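**Clothes hanger (shaped)**

A shaped clothes hanger is a curved bar, usually wood, with a hook at the center. It is meant to hold a garment by the shoulders. Sellers have long claimed that the curve "preserves" clothing, a word that is seldom defined. A Carkunwood catalog from August lists 11 models and promises longer garment life for all of them, without saying how this was measured.
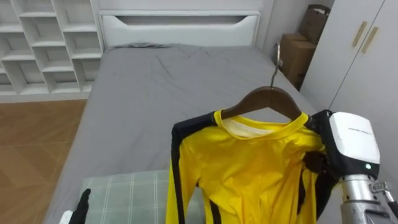 Knit and jersey tops are the weak point in the case for hanging. Many guides advise folding them, on the grounds that the weight of the cloth pulls at the shoulders. Light long-sleeved shirts are often hung anyway, like the yellow one with black trim on a glossy dark brown hanger, its collar just under the middle of the bar. Creases can remain in a hung shirt — the yellow one has several — so the claim that hanging replaces ironing should be read with care.

Hadness, a maker of wooden hangers, reported in April 2019 that it had tested more than 3,000 shirts. The report gives no method and covers only two fabrics.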